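4. Table and panels

Before you start, clear the floor and check that you have all 11 parts listed in section 2. Two people are needed for the tall panels. The table can be put together by one.

1. Set the white table where you want it and level the feet. Turn each foot a little at a time.

2. Wipe the tabletop with a soft cloth and plain water. Let it dry fully before you put anything on it.

3. Stand the first tall panel behind the table, leaving a gap of 200 mm. One person holds the panel while the other tightens the base.

4. Bring the next panel up behind the edge of the first so that they overlap. A thin line of shadow where they meet is normal – a gap you can see through is not.

5. Turn on the ceiling lights and look at the panels from the front. If one has a bright patch, turn it slightly and look again.

6. Place the case on the table and open it fully. The raised lid goes to the back, the shallow tray to the front.

CAUTION: Do not lean on a panel, even after the base is tightened. Each one is 800 mm wide and will tip if pushed near the top.

NOTE: White surfaces pick up a tint from any colored light close to them. Check the color of the surface again with the small lights switched off before you decide it needs cleaning.

NOTE: Empty the case before moving the table. Small items slide under the panels and are hard to get back out.

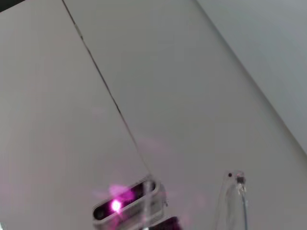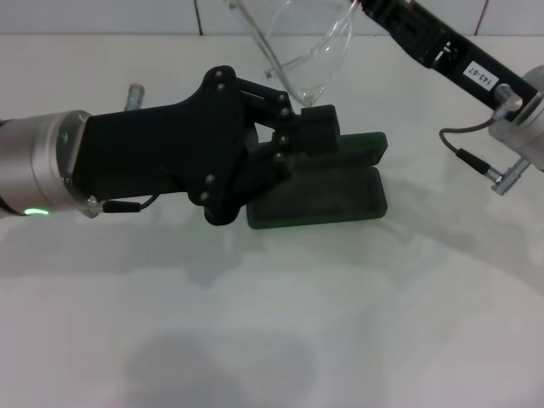
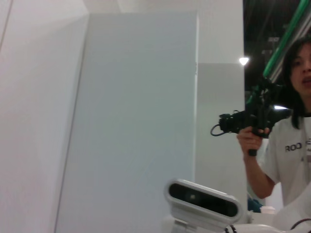
Mareike Oltmanns writes that steps 3 and 4 went faster for her with both panels laid flat and the bases fitted loosely first, and that the cloth in step 2 should be a new one – an old dish towel left lint all over her tabletop.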